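Über uns
Brelach – Datenträger, Wechselrahmen und Serverteile aus zweiter Hand 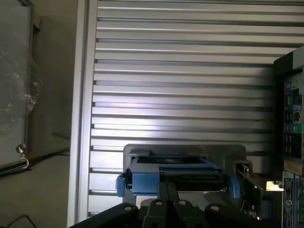 Was wir machen

Brelach kauft ausgemusterte Server und Speichersysteme an, zerlegt sie und bereitet die Teile für den Weiterverkauf auf. Der größte Teil unserer Arbeit dreht sich um Laufwerke und die Träger, in denen sie sitzen. Ein Laufwerk allein nützt einem Betrieb wenig, wenn der passende Einschub fehlt, und Einschübe für ältere Gehäuse werden von den Herstellern oft nicht mehr geliefert. Wir haben sie meistens noch.

Träger aus Kunststoff mit seitlichen Entriegelungen, wie der blaue auf dem Foto, gehören zu den Teilen, nach denen am häufigsten gefragt wird. Die Laschen sind die Schwachstelle. Sie brechen, wenn jemand den Träger schräg herauszieht oder mit dem Schraubendreher nachhilft. Ein Träger mit gebrochener Lasche geht bei uns nicht in den Verkauf, auch nicht als B-Ware.

Wie es angefangen hat

Gegründet wurde die Firma von Zbigniew Kalinowski, der vorher lange im Außendienst Speichersysteme gewartet hatte. In seinem Keller standen damals Kisten mit Teilen, die Kunden wegwerfen wollten. Die ersten Bestellungen kamen von früheren Kollegen, die genau diese Teile suchten. Der erste größere Ankauf war die Auflösung eines Rechenraums bei der Druckerei Cisneros: 134 Laufwerke, fast alle noch im Träger, dazu die leeren Gehäuse. Das Sortieren dauerte den ganzen April. Danach war klar, dass ein Keller nicht reicht.

Später kam Higinio Figueroa dazu. Er hat die Prüfplätze aufgebaut und leitet heute die Werkstatt. Zbigniew Kalinowski kümmert sich um Ankauf und Kunden.

Ankauf und Eingang

Wir holen Geräte ab oder nehmen sie auf Paletten an. Jedes Gerät bekommt beim Eingang eine Nummer, und diese Nummer bleibt an allen Teilen, bis sie verkauft oder entsorgt sind. Laufwerke werden zuerst ausgebaut und in verschlossenen Behältern gelagert, getrennt nach Auftraggeber.

Vor der Abholung bitten wir um eine Liste mit Typ und Anzahl. Wenn keine Liste vorhanden ist, genügen ein paar Fotos von Vorder- und Rückseite. Schienen, Blenden und Schlüssel bitte mitgeben. Gerade die Schlüssel fehlen fast immer, und ohne sie lassen sich manche Blenden nur mit Schaden öffnen.

Löschen und Prüfen

Alle Datenträger werden gelöscht, bevor sie auf einen Prüfplatz kommen. Der Auftraggeber erhält ein Protokoll mit Seriennummer und Ergebnis. Was sich nicht löschen lässt, wird mechanisch zerstört. Auf Wunsch kann jemand dabei zusehen, dafür brauchen wir eine Anmeldung.

Nach dem Löschen laufen die Laufwerke einen vollständigen Lese- und Schreibtest. Auffällige Werte führen zum Ausschluss. Im vergangenen Geschäftsjahr haben wir 2.231 Laufwerke geprüft, 774 davon sind nicht wieder in den Verkauf gegangen. Diese Quote schwankt stark je nach Herkunft. Geräte aus klimatisierten Räumen schneiden besser ab als solche, die neben der Produktion gestanden haben.

Träger, Gehäuse und Kleinteile

Die Träger werden von Hand gereinigt und in ein Gehäuse der passenden Baureihe eingesetzt. Dabei achten wir auf drei Punkte: Der Träger muss ohne Druck bis zum Anschlag laufen, die Entriegelung muss sauber einrasten, und das Laufwerk darf im Träger kein Spiel haben. Schrauben ersetzen wir grundsätzlich. Alte Schrauben sind häufig überdreht, und die Köpfe stehen dann so weit vor, dass der Träger im Schacht klemmt.

Verzogene Metallgehäuse richten wir nur, wenn die Führungen in Ordnung sind. Sonst werden die brauchbaren Teile ausgebaut und der Rest geht ins Altmetall. Für Baureihen, von denen wir viel am Lager haben, stellen wir auch gemischte Kleinteilbeutel zusammen, mit Federn, Schrauben und Blindabdeckungen.

Lager

Unser Lager führt zurzeit 823 verschiedene Artikel. Sortiert wird nach Baureihe, innerhalb der Baureihe nach Einbaugröße. Das System stammt noch aus der Kellerzeit und hat Eigenheiten: Träger für die Größen 2,5 und 3,5 Zoll liegen nebeneinander, Adapterrahmen dagegen in einem eigenen Regal. Neue Mitarbeiter suchen dort anfangs an der falschen Stelle.

Für die Lagerverwaltung benutzen wir Dalby, ein kleines Programm, das für uns geschrieben wurde. Unsere Etiketten heißen intern Ita, nach dem ersten Drucker, der diesen Namen trug. Wenn auf Ihrem Lieferschein also eine Ita-Nummer steht, ist das die Nummer auf dem Etikett am Teil. Bitte geben Sie sie bei Rückfragen mit an.

Wer bei uns kauft

Zu unseren Kunden gehören Systemhäuser, Schulen, Arztpraxen und Handwerksbetriebe, die einen älteren Server noch einige Jahre weiterbetreiben wollen. Auch Privatleute bestellen bei uns, meist einzelne Träger. Einen Mindestbestellwert gibt es nicht.

Wenn Sie nicht sicher sind, welcher Träger passt, schicken Sie uns die Teilenummer oder ein Foto von oben und von der Seite. Die Farbe der Entriegelung hilft bei der Zuordnung nur bedingt, entscheidend sind Länge, Lochbild und die Form der Laschen.

Besuch und Abholung

Abholungen sind nach Absprache zwischen 9 und 16 Uhr möglich. Die Anlieferung von Paletten bitte nur bis 14 Uhr. Die Klingel am Tor ist mit Brelach Werkstatt beschriftet.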